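Restell Helpdesk
Ticket 2943
Subject: Liner sheets clinging, creasing and leaving bits behind
Opened by: Jade Fraser, packing room
Assigned to: Svatopluk Mikuš
Status: Open, waiting on supplier
Priority: Normal

Jade Fraser, 9.10 am
Morning! Me again, sorry. We're having a right time of it with the new liner sheets, the Cotby ones that came in at the start of July. They go between the product and the side of the box, same as the old ones did, but they will not lie flat for love nor money. You get one smoothed down, turn round for the tape, and the top corner has lifted and stuck itself to your sleeve. The old ones from Drurkamen just sat there and behaved!

I've tried both packs so far (200 sheets in each) and they're as bad as each other. Aaliyah thinks it's the dry air in here, and she may well be right, my hair has been standing up all week.

Svatopluk Mikuš, 9.42 am
Hi Jade, thanks for this. Can you tell me three things please:
Which bench are you using?
Are you peeling sheets off the top of the pack or pulling from the side?
Can you attach a close-up, as near as you can get, where the pale sheet side meets the smooth side?

Jade Fraser, 10.25 am
Bench 2, by the radiator (off, before you ask). Peeling from the top. I did have a go at pulling from the side and ended up with four at once, so that was the end of that.

Close-up attached. Left is the whitish-grey side with the fine streaks in it, and right is the pinkish-beige side, nice and smooth. What's bugging me is the fold running down the left, just before the join. I get one like it on nearly every box and it makes the whole thing look second-hand.
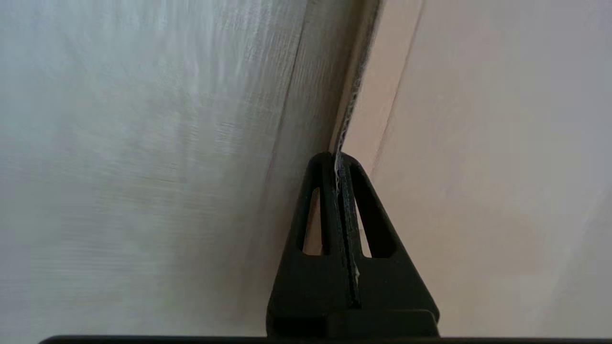 Attachment 1: the join, close up, with the fold to the left of it.

Have a look at the crinkly white strip down the middle as well, with the little bright specks. Scraps like that are my other moan. They get into any groove going, and I've been picking them off the tape dispenser with a cocktail stick like I'm cleaning a crab.

Svatopluk Mikuš, 11.05 am
Very clear, thank you. I can see the fold, it's faint but it's there. Let's take the two problems one at a time.

For the cling, move the open pack away from the radiator side altogether and leave it unwrapped on the shelf over lunch. Wipe the bench with a barely damp cloth and let it dry before you start again. For the fold, lay the sheet from the join outwards and smooth it with the side of your hand. If you start at the outer edge, the slack all ends up at the join.

Leave the scraps for now, but keep a few in an envelope for me.

Jade Fraser, 2.30 pm
Right, done all that! Cling is better. Not cured, but I can put a sheet down and walk away from it, so I'll take that. Smoothing from the join outwards helps a lot, Aaliyah did a batch that way and only had to redo a couple.

Scraps no better at all. I gave the first sheet in the pack a shake over the bin and a little shower of bits came off it, so I reckon they're arriving like that. Envelope is in your tray.

Svatopluk Mikuš, 3.15 pm
Got it, cheers. I've had a look at the pack edges too and they're quite ragged on one side, so my money's on a blunt blade at their end. I've emailed Dale Lévesque at Cotby with your attachment and asked for a replacement lot of 400. Sheldon Turcotte says there are still some Drurkamen sheets up in the stockroom, so use those for the MacDonald order.

Jade Fraser, 3.22 pm
Oh brilliant, going up for them now. Please keep this one open till the new lot is here and I've had a chance to try it.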